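Danda Adds 40-Inch Round Table to Grilside Furniture Line

LAVISDEN, 8 Nov 2023 – Danda, a maker of tables and seating for offices and shared workrooms, today announced a 40-inch round table in its Grilside line. Orders are open to dealers now. Shipping starts from the Lavisden plant in eight weeks.

The new size sits between the two existing Grilside tables. It is sold with a fixed base or a folding base. Both versions use the same top, the same mounting plate and the same set of seven bolts, so a base can be changed on site with a single hex key.

The top is finished with two coats of a water-based clear sealer. Danda changed the sealer in October after a review of dealer returns, most of which concerned marks left by hot cups. The earlier sealer will remain available for repair orders.
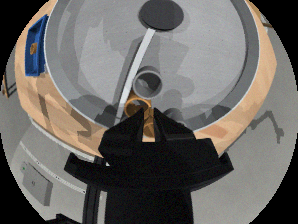
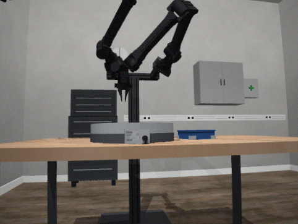 Floor levelers are fitted at the plant and can be adjusted from above. The folding base locks in the open and closed positions and has a foot release. Folded tables can be stored upright on the Grilside cart, which is sold separately and does not need to be modified for the new size.

Krishnan, the sole distributor of the Grilside line, will handle dealer orders, spare parts and claims. Dealers with open orders for the smaller table may switch to the new size at no charge if the order has not left the plant – the request must be made in writing and must include the original order number.

Assembly sheets and finish samples are available from Krishnan on request. List prices for the two existing Grilside tables are unchanged.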